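What your old PC is worth, according to Pruvuvero

The flyer came through most doors in Teltthorpe in August. Pruvuvero will take your old computer away free of charge, wipe it, and pay you for whatever can be used again. There is a number to ring and a picture of a smiling family holding a cheque. I have had three readers ask me whether it's any good, so I rang the number.

My answer, after a long call and a second one to check what I'd been told in the first, is that I wouldn't bother unless your machine is fairly new and you have somewhere better to be than the tip.

The payment is the first problem. The flyer says "up to" a sum which I could not get anyone to say had ever been paid. What you are offered depends on a grading done after the machine has left your house. If you don't like the grade you can have the computer back, but you pay the carriage. I asked what that costs for a full-size desktop and was told it varies. I asked what it varied between and was told somebody would email. I am still waiting.

The second problem is the grading. Pruvuvero says it has graded 3657 machines so far this year and that almost 1000 of them were "premium". It doesn't say what premium means. Age comes into it, and the processor, and whether the parts are all there, but the terms give no table and no prices. Rees, the shop on the corner of Drinent Lane, will at least tell you to your face that your PC is worth a tenner.
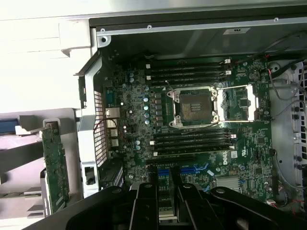 Llinos Mathias wrote in to say I was being unfair before I had even finished asking questions. She sent them two desktops from her late father's office and got a bank transfer inside a fortnight. It wasn't a fortune, she says, but Rees had turned both away, and she had no way of getting them to the tip without a car. She would use the firm again.

Fair enough, and I'm glad she was paid. I still think she'd have been in a weaker spot if she had disagreed with the figure, and I note that she didn't know what grade either machine was given. She didn't ask and they didn't say.

Then there is the wiping. The terms say drives are "securely processed". I wanted to know if that meant erased or shredded, and whether I'd get anything in writing. You can have a certificate, but it is extra, and you have to ask for it when you book. I would want that on the front of the flyer, well above the smiling family.

If you do go ahead, copy off anything you want to keep, take the drive out if you know how, and write down the serial number on the case. Ask for the carriage charge by email before the van comes. If the email I was promised turns up, I'll print it in the next issue.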